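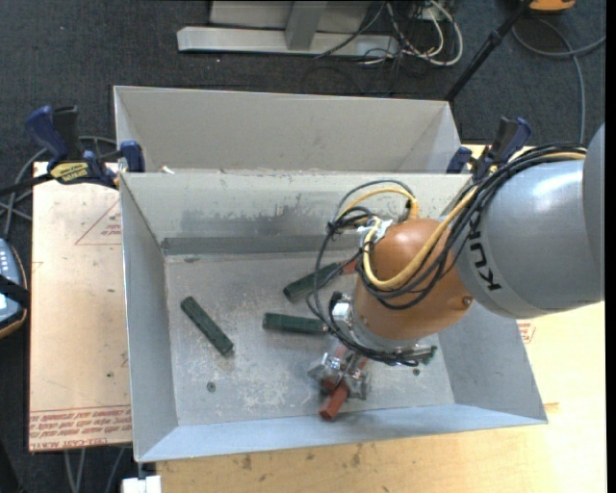
Blog > Colour > Orange, again

I have been thinking about orange for most of May, and I blame the quilt. Malathi Kurup, who runs the Sunday dye table at our hall in Nandutby, handed me a skein of madder-dyed wool and said, "Put that beside grey and see what happens." So I did, and I haven't stopped! Orange on its own can be a bit of a shouter, but give it a grey neighbour and it settles right down into something rich and rusty. Once you're looking you find the pair all over the place, even on heavy machinery: a grey KUKA arm with an orange-brown wrist, and a yellow cable bending across it like the one bright thread you'd never have dared to add yourself. I've pinned that combination to my wall and I'm going to steal every bit of it.

The quilt is called Trurkano (it's the name of a street I lived on, long story) and it's going to have 32 blocks. I started with four oranges and thought that was plenty. Then I laid them out on the kitchen floor in the late afternoon and two of them simply vanished into each other. Same cloth in morning light, completely different! I'd read about this for years and never properly believed it.

Madder is the one I keep going back to. It's a root, it takes ages, and it's terribly fussy about heat. Let the pot get too hot and the lovely warm red slides off towards brown – which I now do on purpose for about half my pieces. My best brown-orange so far came from a pot I forgot while I was on the phone. The worst came from onion skins and a rusty saucepan, and it has been made into a peg bag.

Senthil Rao lent me a battered dye recipe book with a note inside the cover saying the first recipe dates from 1748. I can't vouch for that, but the instructions are wonderful. One of them tells you to stir "until the neighbours complain of it". I've tried two recipes out of it and both worked, although the second needed far more chalk than it asked for. Our water is very soft, so if yours is hard you may not need any.

For the greys I've been using an old wool blanket and some linen from a shirt I wore to bits. I did buy one new piece, a cool pale grey, and it made every orange near it look as if someone had switched a lamp on. The warm greys are quieter. I want both, so the cool one is going in the middle and the warm ones will run out to the borders.

Next job is the binding. I was set on charcoal, but now I'm wondering about a really thin line of yellow, just a sliver, all the way round. Malathi says go for it. I've got a pot of weld soaking by the back door and I'll cut a test strip once it's dyed and dry.

Last updated in May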